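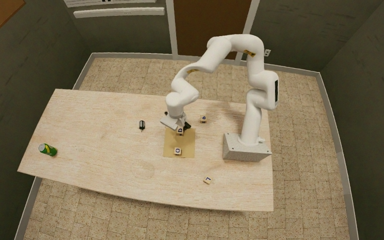

2 min read

Ticket: pops and dropouts on the Terkside live recording
Opened 16/02/2026
Status: open, waiting on a test

Hi all, me again. I'm mixing the Kisholm set we tracked at Terkside last May (two drummers, a vibraphone, five people singing at once, you know the band) and the long second piece has started popping on playback. Always in the 7/8 section, always once the brass comes in. The first piece plays fine from start to finish.

What I've tried so far:

Buffer up from 256 to 1024. Fewer pops, still there.

Froze the Marchal organ and both reverbs. No change at all, which surprised me – I'd have put money on the organ.

Bounced the brass stems and listened to them on their own. Clean! So the audio itself is OK and I haven't lost Gary's trombone solo, thank goodness.

Opened the session on my old laptop. Same pops, same bars. That's when I stopped blaming the interface.

Then I had a poke around the tempo map, and blimey. The import from the click track has written 1,803 tempo changes into a piece that's got maybe a dozen real ones. It looks like a hedge. I deleted a patch of them before the vibes break and that bit played clean twice in a row, but now my delay throws land in the wrong spot and the colour markers for the verses have slid off as well. I've undone it for now.

Is there a way to thin out the map in Kuseck without everything that's locked to bars wandering off? I'd rather not do it by hand over a weekend.

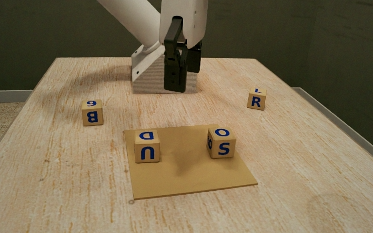
Thaddäus Koller replied: Save a copy first, then switch every audio track and the markers from bars to absolute time before you touch the map. Your delays are tempo-synced, so print those to audio as well. After that you can thin it as hard as you like. Try just the first 100 bars and let us know how it plays.

Cheers, will do. Printing the delays tonight – there are heaps of them.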